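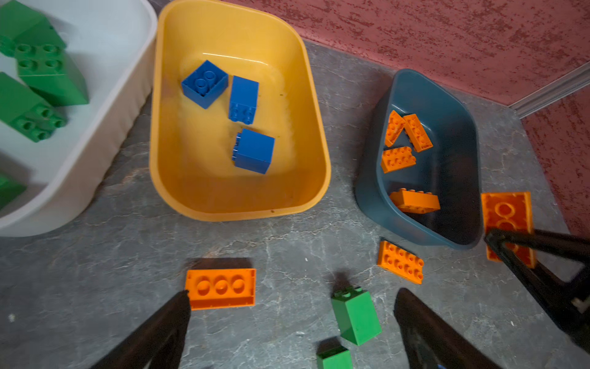 Home Tickets Cells Parts Contacts

Print this ticket | E-mail this ticket

Brick sorting cell, Novasgate: wrist arm gripper slips on first grasp
Opened by: Yến Lâm
Assigned to: Themba Xaba
Opened: March 2025
Status: Closed, follow-up in October

Problem as reported

The arm with the wrist camera drops bricks on the way up. It closes on the brick, lifts a short distance, and the brick slides out of the fingers. The other arm runs the same sort and is not doing it. Dropped bricks end up on the floor in front of the tubs, and the arm goes back for them, so a run does finish but takes much longer than it should. Orange seems worse than green or blue. No error on the controller. The log shows "grasp ok" for grasps that failed.

Yến Lâm

Notes

Themba Xaba
Can you tell me if it drops bricks picked at an angle, or all of them? Also please check whether the tubs have been moved. The drop positions are taught for green in the white tub, blue in the yellow one and orange in the dark blue one, and the dark one sits at an angle by the wall. If it has been pushed, the arm comes in too low over the rim and can knock a brick loose, and that would look the same from the log.

Yến Lâm
Tubs are on their marks. I put the template down and all of them matched. The drops happen well before the arm gets near a rim. Mostly on bricks lying flat. Bricks standing up are usually fine.

Themba Xaba
Thanks. Then leave the drop positions alone. Please do the following with the arm in hold:
1. Wipe both fingers with a dry lint-free cloth. No alcohol on the pads, it hardens them.
2. Look at the pads from the side for a rounded edge near the tip.
3. Open and close the gripper by hand jog and see if the tips meet evenly.
4. Send me the grip force setting from the cell page.

Yến Lâm
Fingers wiped. Pads look smooth at the tip on one finger, the other still has its texture. Tips meet, but one touches slightly before the other. Grip force is set to 40 percent.

Themba Xaba
40 is the right value for this cell. Please do not raise it. Mỹ tried that on the Hoàng cell last year and it bent a finger mount without curing the slip.

A worn pad on one side would explain flat bricks. The grasp on those is only at the tip, and the tip is where the pad has gone. Spare pads are in the drawer marked Zakance, in the small bags. Change both, even though one still looks good.

Mỹ Giáp
Just adding that the mount on Hoàng bent at 55, and it took a week to get a new one. The old pads come off more easily if you warm them with your hand first. Don't pry with a screwdriver, the finger coating scratches.

Yến Lâm
Both pads changed. Ran a test of 40 picks, flat bricks only, color order mixed. It dropped 9. Better than before, still not good. The other arm dropped none on the same test.

Themba Xaba
So the pads were part of it. The uneven close is probably the rest. Loosen the screws on the finger that touches first, slide it back until the tips meet on a sheet of paper, and tighten again. Torque is on the label inside the cabinet door. After that run the gripper zero routine from the service menu. If you skip the zero, the controller keeps using the old closed position and will go on reporting "grasp ok" with nothing in the fingers.

Yến Lâm
I think that is what happened when the mount was cleaned over the winter. I can't find a zero in the history after that job.

Themba Xaba
I looked too, and there isn't one. Tuấn, was that yours?

Tuấn Phùng
Yes, mine. I took the finger off to get at the cable clip and put it back by eye. I did not know about the zero on this model. The Atari cell does it by itself at power-up.

Themba Xaba
OK. I'll put it on the service sheet for this cell so it gets done every time a finger comes off.

Yến Lâm
Finger reset and zero done. The first zero failed with "reference not found". I had left the arm too low and the tips were touching the floor. Raised it clear and it passed. Same test again, 40 picks, no drops. Grasp log now shows a miss when I close on nothing.

Marianna Ziółkowski
Before this closes, please check the camera offset as well. The camera sits on the same wrist and may have been knocked when the finger was off.

Yến Lâm
Checked with the card. Offset was out by 4 mm to one side. Corrected and saved under the same name as the old file.

Themba Xaba
Fine. Ran overnight for 8 hours with both arms, no drops logged and no stops. Closing. Pads to be looked at again in October. One bag of pads left in the drawer, and Marianna has ordered more.

Print this ticket | E-mail this ticket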